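The **Drulleck cell** is a two-armed robot workstation at the Rindilbridge workshop, used for picking up small things and putting them down somewhere else. It consists of a pair of white arms with black two-fingered grippers, a table covered in cardboard, and a set of habits for keeping the three on speaking terms. The controller software is called Rimkutė. The cell is known locally as "the table", even by people whose job is the arms.

## Layout

Both arms are mounted at the near side of the table and reach forward over it. The head camera looks down from between them and takes in the whole work surface, plus a good deal of window.

The two arms share the middle of the board. In early versions of Rimkutė each was kept strictly to its own half, a rule that worked well until something rolled. The current version lets either arm cross the middle provided the other has stopped moving, and the two can spend a long time being polite to each other.

## Work surface

The cell was delivered with a smooth dark top that threw the ceiling lights straight back into the camera. Cardboard was laid over it as a stopgap in April and has outlasted two proper replacements. It is matt, cheap and soft enough to forgive a finger that comes down too far. It also scuffs, sags in humid weather and has a seam, and the seam is the subject of most of the notes in the Jedel manual, the cell's handwritten service book.

The usual advice is as follows:

- Tape across the seam, pressed flat with a thumbnail. A lifted corner will catch a fingertip and be dragged about the table with great determination.
- Replace the board when a brick won't sit level on it. Scuffs alone are no reason.
- After any change of board, redo the table height. Boards that look identical are not.

## Setting up

A setup has two stages, arm checks and brick checks, and the first is the one people skip.

For the arm checks, each gripper is opened fully, closed on nothing, and opened again. The fingers should meet at the tips. If they meet further back, the finger screws have crept and want a quarter turn, and the operator will discover that the right key has gone home in somebody's pocket. The wrist is then turned through its full range while a second person watches the cable. A cable needs enough slack to follow the wrist and not so much that it sweeps the table.

The brick checks use coloured plastic building bricks. They are small, they cost very little, and the studs show at a glance which way up a thing has landed. Bricks are put out with a decent gap between them and at no particular angle. Lining them up neatly is considered cheating, and Rimkutė does noticeably better when somebody has.

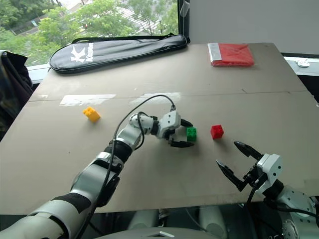
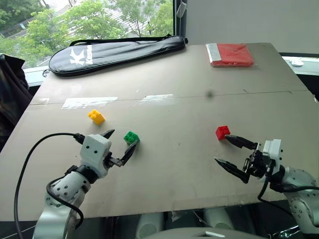 *Brick checks on the cardboard top, with green, red and yellow bricks set out.*

A full brick check is 40 picks for each arm. A pick counts if the brick is lifted clear, held, and set down with its studs up. Bricks that are lifted beautifully and then dropped go in the book as drops, whatever the operator thought of the approach.

## Common faults

**Short reach.** The fingers close just in front of the brick, with every sign of confidence. The usual cause is a nudged head camera. The cure is to run the calibration again, and then to find out who has been hanging a hat on the mount.

**Pinch and squirt.** One finger touches first and the brick shoots out sideways. Worn finger pads will do it, as will a wrist that is a degree or so out of true. Pads are swapped in pairs. A new pad opposite an old one gives a grip that pulls to one side, like a supermarket trolley.

**Cable tug.** The arm hesitates at the same point in every movement and the motor current climbs. Something is holding the cable, quite often the table.

**Afternoon blindness.** Low sun through the window washes the colour out of the lighter bricks. A blind has been on order for some time. Operators do the brick checks in the morning.

## Maintenance

Routine work falls due every 100 hours of running. The joint covers are wiped, the finger screws are checked against the paint marks, and the cables are flexed by hand along their whole length to feel for stiff spots. Solvents are kept away from the white covers, which go yellow and stay that way.

The last major repair was entered in the book on 06/06/2020, when Trinidad Peñalver replaced the left wrist bearing after a fortnight of grinding noises that had been blamed on the right arm. Her entry runs to a single line and reads, "Listen to both." The old bearing is kept in a jar beside the controller, where new operators are invited to turn it and hear what they should be listening for.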